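Chapter 7
Chains and Sprockets

What you will learn in this chapter
How a roller chain carries power to the rear wheel
How to measure slack and set it
How to tell a worn chain from a dirty one
When to replace sprockets along with the chain

Key terms: roller, pin, side plate, master link, slack, tight spot, countershaft sprocket

Chapter 6 followed the power from the crankshaft through the clutch and gearbox. It leaves the gearbox at the countershaft sprocket, and on most motorcycles a chain takes it the rest of the way. The chain is one of the few parts of the drivetrain that works out in the open, in road dirt and rain, and it wears faster than the gears behind it.

Riders often say that a chain has stretched. The side plates hardly change length at all. The pins and bushings wear where they turn against each other, and a small amount of play at every joint adds up along the whole run. Once the distance between rollers no longer matches the distance between sprocket teeth, the rollers ride higher on the teeth and begin to hook them.
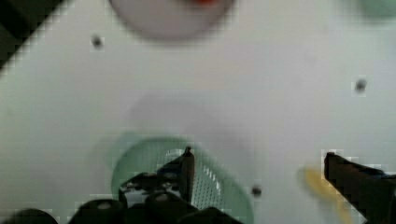
Figure 7.1 Round green dish with a perforated white insert.

A shop record shows how this goes in practice. Gemma Tapley of Fadton kept a log on a single-cylinder commuter bike from the day a new chain went on. She checked slack every 300 miles and wrote down the reading before touching the adjusters. The first reading called for a small adjustment. The next several called for none. At 2,737 miles she found a tight spot: the slack was 23 mm at one point in the chain's travel and well over that half a turn later. Two links had seized after a wet July, and cleaning did not free them. The chain was replaced, and both sprockets with it.

Her log is printed in full at the end of the chapter. Note that she always measured at several wheel positions. A single reading would have missed the fault – or led her to tighten the chain until it pulled hard on the countershaft bearing.

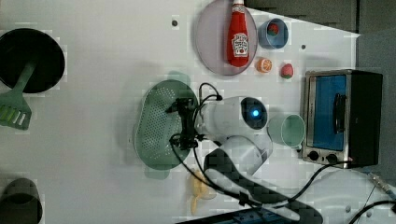 Figure 7.2 Pale green perforated strainer on a white tabletop, with a white robot arm and black gripper.

Section 7.1 covers chain sizes and how to read the number stamped on the side plate. Section 7.2 deals with slack and wheel alignment. Section 7.3 covers cleaners and lubricants, including which solvents should be kept away from sealed chains. Section 7.4 is a replacement job from start to finish, with either a clip or a riveted master link.

Before you begin
Review the torque table for axle nuts on page 249. Have a service manual at hand for the machine you are working on, as slack limits differ from model to model. Never clean or oil a chain with the engine running and the bike in gear – turn the wheel by hand, and keep your fingers clear of the sprocket.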